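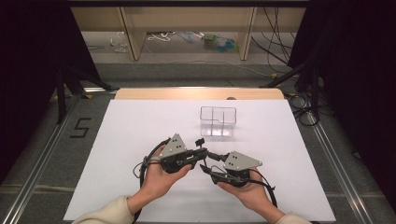
Zernley Folding Craft Table – review by Rasha Khasawneh

I bought the Zernley in October to replace a desk that took up half of my spare room. I cut fabric and frame prints on it most evenings, so I wanted a top I could lean on and legs that fold without a fight.

It came in one flat box. Assembly was four bolts and the feet, and I was done before dinner. The hex key in the box is soft and rounded off on the last bolt, so use your own.

The top is 60 inches long, enough for a full width of quilting cotton with a little to spare. With the legs locked it stays put under a rotary cutter. Push on it sideways and there is some sway, more on carpet than on my kitchen floor. My old Udimen table was steadier, but it weighed so much that I never put it away.

The finish is easy to wipe down. Pencil comes off with a damp cloth. Ballpoint does not – I have a blue line near one corner that I expect to keep.

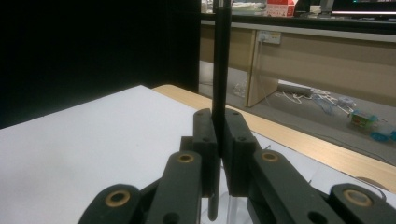

A thin black rod held upright over a white surface.

The leg locks are stiff. They loosened a bit after 7 weeks, but I still need both hands and a knee to fold the second pair. The carry handle is fine for going up one flight of stairs.

I paid $90 at Plustport, and delivery was extra. At that price I would buy it again for a small room. If you have space to leave a table up all year, get something heavier.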